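About Cirka

Cirka is a small company for lamp cords, cord switches and the repair of simple household lamps. We sell to shops and to private persons, and twice in the year we give evening courses in which one can learn to put a new cord on an old lamp.

The company was started by Maite Villanueva and Tadhg Fitzgerald. At that time Maite was working in a furniture store and was each week receiving the same complaint from customers: the lamp is good, but the switch is broken, and the store can only offer them a new lamp. Tadhg had learned the electrical trade and repaired the first of these lamps in his kitchen. When the kitchen became too small for this and for cooking, they rented a room above the Šindelář bakery, and in this room we still are.

How we work

The most important thing in the room is the table. It is cream colored and made of two sections pushed together, so there is a seam which goes across it. Small screws like to stay in this seam. We have spoken many times of buying one large top, but the stairs of the house are narrow and a large top would not come up. The laptop has its place at the left end of the table, with the order list and the parts list open during the day. On the side of the table which is nearer to you when you sit, we ask everybody to leave free space for the work. Things that are waiting should wait on the far side.

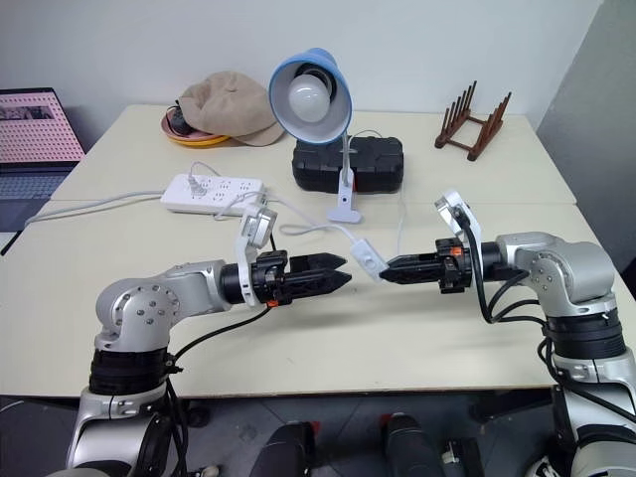 Page 2 of 8

A lamp which comes to us is first written in the list with the name of the owner and the complaint in the owner's own words. We find these words useful. "It goes off when I walk past" tells us more than "defective." Then the cord is looked at in its whole length, from the plug to the lamp, and after it the switch. In many cases the switch is the only thing that must be changed. If we find that the repair would cost more than the lamp is worth to you, we write to you before we begin, and you decide.

Our parts list has at present 547 entries. Many of them are the same part in another color, because customers want that a new cord should look like the old one. White is not one color, we have learned. There is a white that is almost yellow and a white that is a little gray, and on a pale wall one sees the difference immediately. For this reason we send a short piece of cord for comparison when you ask for it. It costs nothing.

Cords are sold in lengths from 100 centimeters upward. The switch can be placed where you like it. For a lamp beside the bed, please lie down in the bed, let your arm hang comfortably, and measure from the lamp to your hand. People who measure while standing are usually sending the cord back.

We try our cords hanging free against the wall also, and not only lying flat on the table. A cord which was rolled up in a package keeps a curve for some time, and the switch will turn a little to one side until the cord has become straight by its own weight.
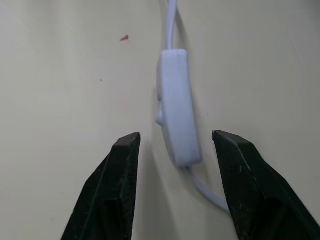 Customers ask us often why we continue with switches in the cord, when there are now lamps that one turns on with the telephone. Our answer is that a switch in the cord can be found in the dark with the fingers. A guest who sleeps one night in your house does not need an explanation. Also it can be opened, repaired and closed again, and we like things with which this is possible.

The people

Maite Villanueva takes care of orders and of the shops. If you telephone, you will probably speak with her.

Tadhg Fitzgerald is responsible for all electrical work. No lamp leaves the room before he has tested it.

Montri Noiphan came to us as a participant of the second evening course and remained. He repairs table lamps and has much patience with old screws.

Fongchan Khunthong keeps the parts list in order and does the packing. The small drawings in our instructions are also made by her.

Lucía Esteban teaches the courses together with Tadhg. She has translated our instructions into Spanish.

Courses

A course has two evenings and takes not more than eight participants, for the reason that everybody must have a place at the table. Please bring your own lamp, clean and without the bulb. We begin at 6:30 p.m. The next course is in February. The door of the bakery is closed at this hour, so please use the entrance from the yard and ring at Cirka.

Visiting us

You can bring a lamp in the mornings between 9 and 12. For large floor lamps we ask you to write first, on account of the stairs. Finished lamps are kept for you without payment, but please do not forget them with us for the whole winter. The shelf is not long.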